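Guest Textile Care: Speaker Notes
Famedel Housekeeping Seminar, February session

Slide 8 – Soft checked pieces on the bed

Welcome the group back and allow a moment for handouts. State that this section covers fuzzy knits and plush items, which Dornero guest rooms send back to the linen room more often than any other textile.

Remind attendees of the Chevalier standard: the bed serves as the folding surface, and the piece is spread out before any fold is made. Pause on both views. 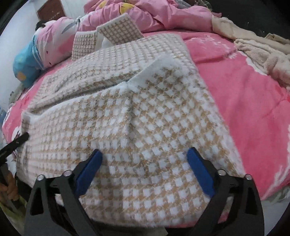
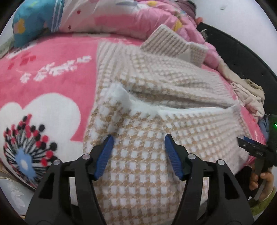 Tan and white check with a fluffy white edge.

Slide 9 – Folding sequence

Ask attendees to find the pale edge first and use it as the guide line. Fold toward the center, then smooth with an open hand – no pulling on the fibers.

Finished pieces go on shelf 14, check side out. Damaged pieces are entered on Form 612 and sent to the Sorkau workroom.

Allow 19 minutes for practice in pairs. Questions are taken at the tables.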